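# Tritach opens orders for Mondwood handheld gripper kit 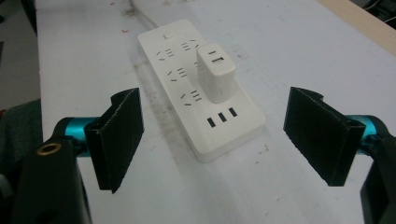

CLESGATE, 29 April 2023

Tritach has opened orders for the Mondwood kit, a handheld two-finger gripper for recording manipulation tasks without a robot arm. The operator holds the tool, does the job by hand and comes away with video and finger position data that can be used to train a robot policy. Small plug-and-socket work, such as seating a wall charger in a power strip, is one of the task groups the company lists for the kit.

The base kit contains the gripper, a camera mount, one set of finger pads, a calibration board and a carrying case. The camera is sold separately. Buyers can use their own if it fits the mount and records at 30 frames per second or better. Tritach also sells a matching robot-side gripper with the same finger geometry, so that recordings made by hand can be played against the same contact surfaces on an arm.

Most of the changes from the pre-release units are in the fingers. The pads are now held by a single screw and can be swapped without taking the body apart. Pad wear was the main complaint from the labs that had the early version, according to Gemma Martinelli, product manager at Tritach.

"People were sending back the whole tool for a worn pad," Martinelli said. "Now they order pads."

The company rates a set of pads at 600 hours of tabletop use. It gives no figure for abrasive or oily parts and advises checking the pads at the start of each shift in those cases. Replacement sets are stocked at the Clesgate warehouse and ship in 3 working days.

Girard, a contract data collection firm, used the pre-release kit through the winter on household and office tasks. Mirko Benedetti, who runs its collection floor, said charger and socket tasks took longer to set up than expected. White plastic parts on a white tabletop gave weak contrast, and the firm ended up fixing its exposure settings by hand for each station. Automatic exposure shifted whenever the black pads moved closer to the lens.

Benedetti also said new operators tend to squeeze too hard on small parts. Girard now gives each operator almost a full day of practice before any recording is kept. The weight of the tool was acceptable for sessions of up to an hour, he said, but wrist fatigue was reported on longer ones. Tritach plans a counterweight as an optional part and has not set a price for it.

Software is included for the first year. It checks each recording for dropped frames, flags gaps in tracking and exports to common training formats. Processing runs on the buyer's own computer, and an account is needed only for updates. After the first year the software keeps working but updates require a paid plan.

Orders placed in April carry the introductory price, with a limit of 5 kits per customer. Larger orders are handled by quotation. The warranty covers the body and the finger drive for one year and excludes pads, cables and third-party cameras.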